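## 4. Comparing the two hand-held grippers

I'll admit up front that I went into this part of the study with a favorite. I'd been carrying the Haslam gripper around the lab for weeks, my hand had gotten used to it, and I figured the Bilo would come in second on everything (it didn't, and I'll get to that). Both are hand-held tools with two fingers and a camera looking down between them, and both feed the same policy code. What we wanted to know was pretty simple: if you collect demonstrations with one or the other, and change nothing else, do you end up with a better policy?

### 4.1 Setup

We collected 4,000 demonstrations in all, 2,000 with each gripper. Binta Wike and I did the first half, and Musa Adebisi and Halima Dauda did the second half at the Wedville site, where the ceiling lights are a lot harsher than ours. Everybody used both tools and switched at the end of each session, so no single person's habits got baked into one side of the comparison. The task list had 17 items on it: picking up flat things, sliding sheets to a line, turning small knobs, lifting the corner of a stack, and so on. The full list is in the appendix, along with the starting positions we marked out for each one.

We were picky about the scenes. Earlier gripper comparisons I've read tend to use blocks and cups on a plain table, and I get why, because blocks are easy! But our complaint with the old camera was always about shiny and see-through stuff, so we loaded the set with acrylic, glossy paper, metal fittings and framed prints. Shoshana Delacroix put together most of those scenes and she was merciless about it.

The fingers on both tools were left as worn as they already were. Hendrik Gumede argued for fresh pads on everything, and we went back and forth on it for longer than I'd like to say. In the end I won, mostly by pointing out that anyone using these tools day to day is going to have beat-up pads, and a result that only holds for new rubber isn't much use to them.

### 4.2 What the camera gets to see

Before any training, we went through the recorded views by eye. The thing we cared about was the area between the pads in the moments before contact, where the policy has to decide how far down to go and when to close. Clear sheets over printed paper were the toughest case by a mile. The print has tons of texture and color, so the network locks onto it happily, but the surface you'd touch is the one on top, and all you get from that one is an edge and some glare.
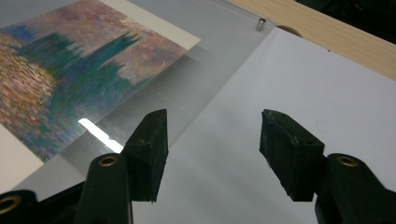

*Figure 3. View from a hand-held gripper, jaws open over a white surface, with a printed painting under clear acrylic at upper left. Note the glare on the sheet beside the left pad.*

Figure 3 is a good one for showing what I mean. The busy colors of the print take up a big share of the view, while the acrylic itself mostly comes down to a thin diagonal line over the white and one bright streak. The little metal standoff near the top is honestly the friendliest cue in there. When we masked out fittings like that in the recorded views, the height estimate over clear sheets got noticeably worse for both tools, which surprised Hendrik more than it surprised me.

The dark fingers help, by the way. Against a pale background the tips stay easy to find, and our tip tracker rarely lost them there. Against dark glossy scenes it was another story, and we ended up throwing out a chunk of the data. After dropping recordings with lost tips, bad timing or a bumped camera, 2,778 demonstrations were left for training. We then trimmed the larger side at random so that each gripper went in with the same number.

### 4.3 Results

On the plain tasks, the two policies were so close that I wouldn't bet lunch on either one. Picking up a card, pushing a box, closing on a handle: same story each time, and the spread between random seeds was bigger than the gap between tools.

The clear-sheet tasks are where they split, and this is where my favorite let me down. The policy trained on Bilo data tended to slow down near an acrylic edge and come in a bit high, then settle. The one trained on Haslam data came in faster and more often pressed down short of the edge, as if it were aiming at the paper underneath. Musa thinks that's a camera angle effect (the Bilo camera sits lower, so edges show up with more thickness), and I mostly agree with him. Binta thinks it's the trigger: the Bilo has a stiffer one, so people move more carefully while holding it, and the policy picks up the careful motion. We don't have the data to separate those two ideas. You'd need to swap cameras between the bodies, and the mounts don't match.

Comfort went the other way. All of us liked the Haslam better for long sessions, and Halima's notes from Wedville mention a sore thumb after nearly every Bilo block. That matters if you're planning a big collection, so please don't read this section as "buy the Bilo." For shiny or transparent objects I'd put up with the thumb. For everything else I'd still reach for the Haslam.

We're having an adapter plate made in Dodport so we can try the camera swap, with the same clear-sheet scenes and the same worn pads.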